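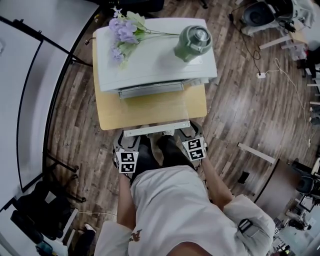
Hamholm finishes first round of hand-held gripper trials

Jan 14, 2022

Hamholm has finished the first round of a trial comparing two designs of hand-held gripper, the company said in a note to its customers. The grippers are used by a person to show a task, and the recordings are later used to train a robot arm to do the same task.

The two designs are called Cirkus and Humlow. Both are worked by hand, one in each hand, and both were tried on the same set of household jobs: opening and closing a drawer, picking up a canister, moving artificial flowers from one spot to another, and putting things back where they were.

Operators recorded 762 demonstrations in total. Of those, 300 were made with the Cirkus grippers and 300 with the Humlow pair. The remaining 162 were warm-up runs and were left out of the comparison.

Noelia Cifuentes, who ran the trial, said the Humlow grippers lost tracking less often, mainly in tasks where the operator had to turn the wrist. The Cirkus grippers were lighter and most operators liked them better over a long session.

"We expected the lighter one to win and it didn't, at least on the drawer," Cifuentes said. "When people pull a drawer they tend to roll the hand outward at the end. With the Cirkus we were losing the marker at that point and had to throw the run away."

Both designs use square printed markers to work out where each gripper is. Hamholm tried several marker positions before the trial began and kept the same layout for every operator after that. Marker size was also fixed. The company plans to test a smaller marker later but said the current one is easier to read when the operator stands close to the table.

Drawers gave the most trouble overall. Operators using either design sometimes pushed the whole drawer unit back across the table when they meant only to close the drawer. Those runs were kept if the drawer ended up closed and the unit was still within reach. Runs in which an object fell to the floor were marked as failed.

The canister was the easiest object. Operators needed little practice to pick it up with either gripper, and the two designs scored close enough that Hamholm did not name a winner. Flowers were slower. The stems slid in the jaws of the Cirkus, and operators often closed the grip twice before lifting.

Two-handed work was scored on its own. Operators were asked to hold the drawer unit still with one gripper and open the drawer with the other. Cifuentes said this was where practice mattered most, and that the second day's runs were much cleaner than the first day's with both designs. Several operators changed which hand did the pulling partway through, and the team has asked them to pick one and stay with it next time.

The trial also compared two controllers on the robot side. One is Hamholm's own, and the other is a newer package called Đồng, which the company has been using since last year on a single test arm. Each controller was given the same recordings and asked to repeat them on the arm. Out of 200 playback attempts per controller, Đồng stopped with a joint limit error less often, but it was slower to start each motion. Full playback results have not been released.

Aurelio Cifuentes, who handles the arm and its software, said the delay came from the way Đồng checks a path before moving.

"It plans the whole thing and then goes," he said. "Ours starts moving and fixes problems on the way. For a drawer I would take the first one. For picking things up I don't think it matters much."

He said the team had not yet tried the two controllers with a heavier load and that the results should be read only for light objects.

Operators filled in a short form after each session. The most common complaint about the Humlow was the weight at the front of the gripper, which tired the forearm. The most common complaint about the Cirkus was the trigger spring, which some found too stiff. Hamholm has ordered softer springs and will fit them before the next round. There are no plans to change the weight of the Humlow for now.

The company also changed how sessions are run. Operators now take a break after every 100 recordings, and the grippers are checked against a fixed reference before work starts again. In early sessions the check was done only once a day, and some recordings had to be corrected afterward when a marker plate was found to be slightly loose.

Camera placement was not part of this round. All recordings were made with the camera at head height looking down on the table. A second camera to the side was discussed and dropped, partly because of the extra time needed to line it up before each session.

The second round is due to start in June and will use both grippers again, with the new springs on the Cirkus. It will add a hinged door and a set of stacking cups. Hamholm said it would decide on one gripper design after that round and would keep the other as a spare. The Đồng controller will stay on the test arm in the meantime.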